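Monday, Tea and Tidier

I had been at Grukwood nine weeks when they gave me the kitchen, and I only got it because I was the one who complained about the old one. We did short lets, mostly, flats and cottages, and I was on the cleaning team, which used to be eleven of us and a van that smelled of bleach and somebody's crisps. Then Tidier came in. That was the name of the system, the whole lot of it, arms and software and the little chime when it wanted you. By June the van was down to me and Hussam Karaki, and our job title had changed to "attendant".

Attendant! My mum thought I'd gone to work at a petrol station.

What you did, if you were an attendant, was stand there. The arm did a task and you scored it. Good, not good, do again. You had a tablet and a stool, and the stool was for looking at, because Reinhold Reuter didn't like to see us sat down. Reinhold wasn't a bad man. He used to drive the van himself when we were short, and he could fold a fitted sheet so it looked like it came out of a packet. I think he missed it. He'd come and watch the arm over my shoulder and his hands would start going, tucking in corners that weren't there.

Monday morning it was cloths and wiping. I'd scrubbed kitchens for six years, so I had opinions, and I gave them out loud to a thing with no ears.

"Not from the middle," I told it. "You get hold of it by the edge, love, or you'll just push it about." 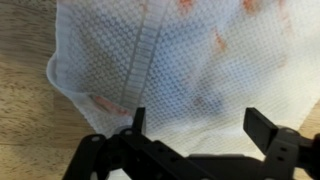 Hussam said I should stop calling it love. He said the more you talked to it the quicker you'd be out of a job, which made no sense, as it only learned from the scores, but I did go quiet for a bit. Then I marked it "do again" and it went back up, and I caught myself holding my breath like you do when a toddler's on the stairs.

The thing is, I used to be fast. I could do a two-bed flat in 80 minutes, oven included, with the radio on. There were 300 lets on the books that summer and I must have known half of them by their taps. The one in Gulyás Court dripped. The big one by the canal ran brown for a second and then cleared. You can't put that on a tablet. I tried once, in the comments box, and got a message back saying my note was over 200 characters.

So at dinner time I told Reinhold that. I hadn't planned to. He was eating a pear over the bin.

"Who's going to know about the taps?" I said.

He chewed for ages. "Write them down," he said. "All of them. I'll put you down for two hours a day."

"As what?"

"As work," he said, quite cross, and wiped his hands on his trousers.

I went and told Hussam, who laughed so much he had to go and stand outside. Then he came back in and said the boiler at the Ornora place needed a thump on the left side, and had I got that? I hadn't. I wrote it on the back of my hand until I could find some paper.

We carried on like that all afternoon, him calling things out (the sticky gate, the window that only shuts if you lift it, the neighbour with the geese) and me scribbling away, with one eye on the worktop so I could do my scores.
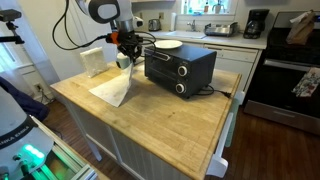

The arm and the crumpled white sheet, over the wooden island.

"Good," I said, and pressed it. Hussam looked at me. I'd said it out loud again.

"It can't hear you," he said.

"I know it can't."

He pulled the stool over and sat down on it, right there in full view of the office, and after a minute he budged up so there was room for half of me. Reinhold walked past with his coffee and looked at the pair of us. He stopped, and I thought, here we go.

"The flat over the baker's," he said. "The bathroom light is on the outside of the door. People always ring about it."

I turned the page over and wrote it down.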